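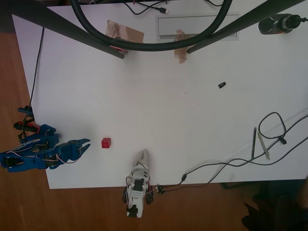

Cadwaladr to reopen Urnley reading room in June

Cadwaladr, the independent library charity, will reopen the public reading room in Urnley in June after a refit of the ground floor and a change to its opening hours.

The reading room, on Trurmont Street, closed last autumn when damp was found behind the shelving on the north wall. The wall has since been replastered, the radiators replaced and the front entrance widened so that wheelchairs and double pushchairs can get through without the side door being opened.

Readers will find 1000 more books on the open shelves than before the closure. Most come from the charity's store in Holtivton, where they could only be seen by appointment. They include the local history collection, 200 large print novels and a full run of the Urnley parish magazine, bound by decade. Maps and loose papers will stay in Holtivton and can be ordered to the reading room with two working days' notice.

The room will open at 9.30am from Monday to Saturday and will stay open until 8pm on Tuesday. Under the old hours it closed at 5pm every day, and a survey of members showed that an evening opening was the change they most wanted. Closing time on other days will be 5.30pm.

Membership remains free to anyone living in Urnley, Holtivton or the villages between them. Existing cards will still work and do not need to be renewed. Members may now borrow up to 13 items at a time, and the loan period goes up from two weeks to three. Fines on children's books were dropped before the closure and will not return.

There will be 20 study desks, each with a lamp and a socket. Desks cannot be booked. The small meeting room at the back can be hired by local groups in the evening, and the charges are set out in a leaflet available at the front desk.

Books borrowed before the closure can be handed back at the reading room once it opens, or left at the Holtivton branch before then. No charge will be made for the months when the building was shut.

The number 4 bus from Holtivton stops outside the building. Parking is limited to two disabled bays on Trurmont Street, with a public car park behind the market hall.

Notes to editors

Cadwaladr runs reading rooms in Urnley and Holtivton. It is paid for by donations, room hire and the sale of withdrawn books.

Press visits before the reopening can be arranged through the charity's office in Holtivton, which is open on weekday mornings.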